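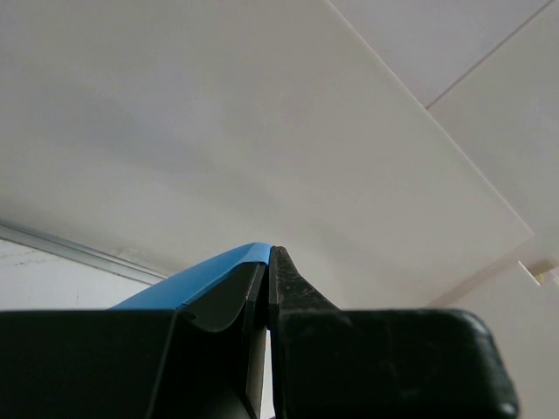
Wanbridge Replacement Finger Set, Two-Finger Gripper

Part no. 3422
Supplied as: one left finger, one right finger, fixing screws
Finish: black
Fits: Wanbridge wrist mount, all versions with the slotted base

This set replaces both fingers on the Wanbridge gripper. Fingers should be changed as a pair, even when only one looks worn. A new finger set against an old one will usually close off center at the tip.

Fitting

1. Open the gripper fully and switch off power at the controller.
2. Take out the two screws at the base of each finger. Keep them apart from the new ones.
3. Wipe the mounting face with a dry cloth.
4. Seat the new finger against the stop and tighten the screws by hand, then with the key.
5. Power up and close slowly. The tips should meet first. A narrow gap lower down between the fingers is normal.
6. Run the zero routine from the service menu and save.

Care

Check the tips every 1000 cycles. Look for flat spots, loose screws and material caught over the top of a finger. Clear anything stuck there with the gripper open and the power off. Do not pull it out through closed fingers. Clean with a damp cloth only. Solvents will mark the surface.

If the wrist camera view has shifted after fitting, reseat the fingers before adjusting the camera.

Related parts

Plalex tip pads, pack of 28: part no. 613
Jõgi hex key, long arm

Orders ship from Poltcombe. For fitting questions or returns, contact Jurgita Baranauskienė in the parts office and have the gripper serial number ready.

Page updated Aug 4, 2022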